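報道関係の皆様へ
2019年3月2日

玄関の鍵の置き場所を見直す小冊子「かぎのいばしょ」を発行いたします
賃貸住宅でも始められる、ボードと透明フックの使い方をまとめました

住まいの整理用品を扱う株式会社スターカード(Starkard)は、家庭の鍵の保管方法をまとめた小冊子「かぎのいばしょ」を、本年4月より無料で配布いたします。全29ページ、日本語版と英語版の二種類です。あわせて、小冊子の内容に沿って使える壁用ボードのセット「スティラード(Stillard)」を、同じ月に発売いたします。

発行の背景

当社のお客様窓口には、毎日いろいろなご相談が届きます。昨年一年間にいただいたご相談は3715件でした。その中で私たちが特に気になりましたのは、鍵についてのお話です。出かける前に鍵が見つからない、家族の誰かが持って出てしまった、予備の鍵をどこに入れたか思い出せない、という内容が繰り返し寄せられました。

鍵は小さい物ですが、見つからないと家を出ることができません。それなのに、多くのご家庭では、鍵の場所がはっきり決まっていません。靴箱の上、上着のポケット、台所の引き出し、買い物袋の横など、その日によって違う所に置かれます。私たちはこの問題を、新しい道具を買う前に、まず置き方の問題として考えたいと思いました。

小冊子の文章を担当したカトリン・ダヴィスは、ウェールズから日本に来て、最初に借りた部屋の玄関がとても狭かったことを覚えております。壁に釘を打つことは契約で禁止されていました。そのため、釘を使わない方法を自分で調べ、少しずつ試したことが、今回の内容の元になりました。

小冊子の内容

前半では、玄関の近くの壁に一枚のボードを置き、そこに粘着式の透明フックを付ける方法を説明しております。白い壁に緑色のボードを合わせますと、フックが透明でも、鍵を掛ける場所がどこにあるのか、離れた所から分かりやすくなります。真ちゅう色の鍵も、緑の上ではよく目立ちます。

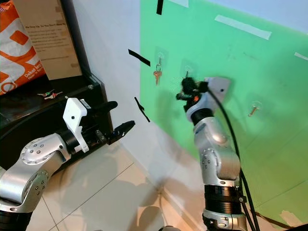 フックの数は、家にある鍵の数と同じにしないで、一つか二つ多くすることをおすすめしております。空いているフックが一つありますと、お客様の鍵や、自転車の鍵を急に預かったときにも困りません。反対に、一つのフックに何本も重ねて掛けますと、下の鍵が取りにくくなり、結局は棚の上に置くようになってしまいます。

フックの高さをそろえるかどうかも、よくご質問をいただく点です。見た目はそろっているほうがきれいです。しかし、お子様のいるご家庭では、少し低い位置にも付けたほうが、お子様が自分で鍵を戻すことができます。小冊子では両方の付け方を図で紹介しました。どちらを選ぶかは、ご家族で話し合って決めてください。

中ほどの章は「束をほどく」という題名です。長く使っている鍵束には、もう使わない鍵が混ざっていることがあります。前の住まいの物置の鍵、どこの物か分からない小さい鍵、壊れた南京錠の鍵などです。一度、全部を平らな所に出して、一本ずつ名前を言ってみてください。名前を言えない鍵は別の封筒に入れて、日付を書いておきます。すぐに捨てる必要はありません。

残った鍵には、色のついたキャップや札を付けます。緑は玄関、赤は物置、というように、色と場所の組み合わせを家族で一つに決めます。色の種類が多すぎますと覚えることが難しくなりますので、三色くらいまでが使いやすいと思います。文字を書いた札でもかまいませんが、住所や部屋番号は書かないでください。落としたときに危険です。

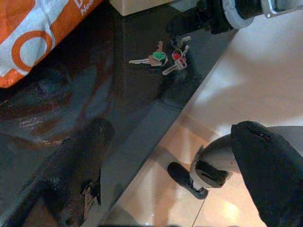 鍵を黒い棚や家具の上に置いてはいけませんか。

置いてもかまいませんが、帰宅してから荷物を片付けるまでの短い間だけにしてください。つやのある黒い面は影や反射が出やすく、暗い色の鍵や小さい鍵を見落とすことがあります。また、金属の鍵を滑らせますと、表面に細かい傷が付くおそれがあります。毎日そこに置く習慣があるご家庭では、浅い皿か布を一枚敷くだけでもだいぶ違います。

後半では、フックを長く使うための注意をまとめております。貼る前に、ボードの表面のほこりと油をふき取り、完全に乾かします。フックを押さえた後は、すぐに鍵を掛けないで、一晩待ってください。ボードを壁に固定するためにテープを使う場合は、壁紙の種類を先に確認し、目立たない場所で小さく試すことをおすすめいたします。はがすときは、ゆっくり、壁と平行に引きます。

緑色のボードは、使っているうちに擦れた跡が付くことがあります。柔らかい布に水を少し含ませ、軽くふいてください。強い洗剤は色を変えることがありますので、お使いにならないでください。

試し読みの会について

発行の前に、当社の取引先である家具店ケルウッド(Kellwood)の店内をお借りして、小冊子の試し読みの会を開きました。参加してくださったのは20組のご家族です。参加者の皆様には、原稿を家に持ち帰り、実際に玄関の壁で試していただきました。その後、使いにくい点や、説明が足りない点を書いて送っていただきました。

いただいたご意見の中で、一番多かったのは「続けることが難しい」というものでした。最初の数日はフックに掛けても、疲れて帰った日には、つい近くの棚に置いてしまうそうです。そこで私たちは、ボードの位置についての説明を書き直しました。初めの原稿では「玄関の見やすい壁」としておりましたが、完成版では「靴を脱いだ後、手を伸ばして届く壁」としました。見やすくても、戻って歩かなければならない場所では、人はなかなか使いません。

もう一つ、ボードの下の端を床まで届かせてもよいか、というご質問がありました。大きいボードを使う場合、下の端が床に近いほうが安定することもあります。ただし、タイルの床は掃除のときに水を使うことが多いですから、ボードの材料が水に弱くないか、購入の前に確かめてください。この説明も新しく加えました。

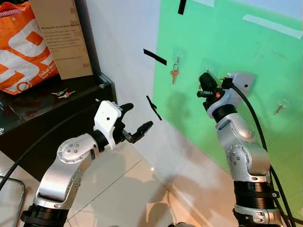
サミナ・カタックさんからは、次のようなお手紙をいただきました。「わが家では、フックを付けるよりも、誰がどのフックを使うかを決めるほうに時間がかかりました。息子は端がいいと言い、夫も同じ端がいいと言いました。最後は毎月交代することになりました。正直に申しますと、まだ棚の上に置いてある日もあります。それでも、朝に探す場所が二つだけになりましたので、前より楽です。小冊子には、家族で意見が違う場合のことも書いてほしいです。」

このご意見を受けまして、巻末に「家族で決めるときの相談シート」を一枚加えました。フックの位置、色の組み合わせ、予備の鍵を誰が管理するかを書き込むことができます。切り取って冷蔵庫などに貼ることもできますが、予備の鍵の保管場所そのものは書かないようにお願いいたします。

ボードのセット「スティラード」について

「スティラード」は、緑色のボード一枚、粘着式の透明フック、色の札が入ったセットです。フックは交換用を別にお求めいただけます。最初の生産は200セットを予定しております。製造は、以前から当社の収納用品を作っている株式会社ゴフ(Gough)が担当いたします。価格と販売店は、決まりましたら当社のウェブサイトでご案内いたします。

なお、小冊子の内容は、このセットをお持ちでない方にもお使いいただけるように書きました。家にある板や、すでに付いているフックでも、同じ考え方で整理することができます。

小冊子の入手方法

4月より、ケルウッドの店頭でお受け取りいただけます。郵送をご希望の方は、当社お客様窓口まで、お名前、ご住所、ご希望の言語をお知らせください。お一人様一冊までとさせていただきます。学校や町内会などでまとめてお使いになる場合は、冊数について別にご相談ください。

本文および図の転載をご希望の報道機関の方は、掲載の前に広報係までご連絡をお願いいたします。

お問い合わせ先
株式会社スターカード 広報係
担当:カトリン・ダヴィス(Catrin Dafis)
お問い合わせは、当社ウェブサイトの専用フォームよりお願いいたします。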